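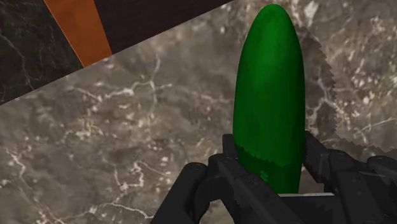 *Cucumber in gripper, render.*

November, morning session

Episode 2 of Altlow, third pass on the assembly. Watched it straight through with no stops, sound on the small speakers. Runs long. The interrogation is still the best thing in it and still in the wrong place.

Order at the moment: raid, kitchen, interrogation, funeral, car. Tried raid, kitchen, funeral, interrogation, car. Better right away. Funeral before we know what the sister said means we watch her the whole time, and the actress is giving us a lot there that we were throwing away. Cost: the line about the garage key makes no sense if it comes after the car is already gone. Could lose the line. Could cover it on the back of his head. Ask Josefina if she has a wild track of him saying just "the key".

Kitchen — trimmed the top. We come in on her already talking. Do not need the door, do not need the coat. 17 frames off the end too so the cut lands on the breath. Tried it on the word first and it felt like a trailer.

Notes from Shirley Sutherland (phone, she was between meetings, I wrote fast so some of this is probaly wrong):

- likes Pană much more than in episode 1, wants him quieter still. Suggests dropping his answer to the chief and just holding on him. Tried, works.
- does not buy the raid. Says it looks like every raid. Fair
- wants to know who the show thinks is right. Told her it's episode 2. She said that was a dodge. It was a bit.
- music too early at the funeral

On the raid. Went back to dailies for it. There is a take from the stairwell where you hear the neighbors' TV through the wall, some game show, and the shouting comes in over it. Take 3. Never selected, the note says "noise". Used it for the first half of the sequence and took out most of the wide stuff. Much uglier and much shorter. Now you can't tell who is winning. Want to look at it again tomorrow with fresh eyes before showing anyone, might just be pleased with myself.

Music: pulled the cue back to the cemetery gate. Then pulled it all together and listened to gravel. Leaving it out for now. Composer will be sad, will write to him.

Temp track on the car scene is the thing from Geltska, which everybody has gotten used to and we can't have. Replace today or we will all hate whatever comes after it. Josefina has two alternates in the bin.

Cestby dialect — the network wants subtitles on the uncle. Josefina Valdebenito says no, people catch up after two lines, and if they miss a word they lean in. I'm with her on the kitchen. Not so sure about the phone call, I lost a whole sentence and I've seen it 1,000 times. Maybe subtitle the call only? Looks inconsistant. Ask the re-recording mixer if he can lift the consonants first.

To do:

- [ ] wild track, "the key"
- [ ] new temp for car
- [x] export kitchen for Shirley
- [ ] rewatch raid, both versions back to back
- [ ] put old order in its own bin, do NOT overwrite
- [ ] email composer

4:30 — Josefina watched the new order. Said the interrogation plays colder now, and she thought the sister was lying this time. Same takes, same lengths, didn't touch a thing inside the scene. Keeping it.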